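Push-button sorting cell, Tapley shared workshop
Build gallery by Uzma Hayat

The cell sits on the end bench at Tapley and handles panel push buttons, the mushroom-head sort, plus the contact blocks that clip to the back of them. It has one arm, one short belt and a set of trays. The belt came out of a clear-out in Kostville and needed a new drive roller. Arm control runs on Jumen, which I started writing in August and have rewritten once. Click through for notes on each stage. Wiring is in a separate gallery.

Trays

Red caps go in the red tray, yellow in the yellow. The buttons are top-heavy and tend to lean against each other, so the place routine allows 15 mm between drop points. I tried 13 first and the fingers fouled the neighbouring caps. The trays butt up against each other just past the end of the belt, which keeps the arm's travel short.
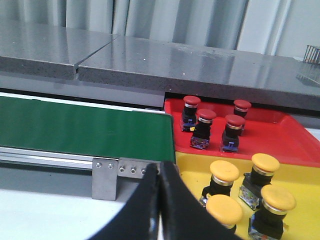 Belt

Green belt on a slotted aluminium side rail, with a flat metal bracket at the end. Two cross-head screws hold each bracket at the top. I would use something thicker next time, as the first set bent when the bench was moved. Belt speed is set by a trimmer on the drive board and I have left it alone.

Contact blocks

Blocks are harder to hold than complete buttons. They are small, the terminals give the fingers very little flat to close on, and too much force marks the housing. Grip force is a single number in the settings file, currently 704 out of a possible 1000.

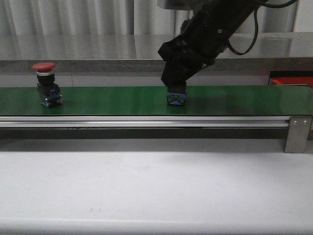
Height matters as much as force. The belt has a little give in it, so I set the pick height by lowering the arm in small steps until the fingertips touch, then backing off by one step. It needs redoing whenever the belt tension is changed.

Still to do: a guard for the drive end, a proper cable clip on the arm, and a second set of fingers with rubber faces. The settings file will go up on the Zullavcombe page with the finger drawings.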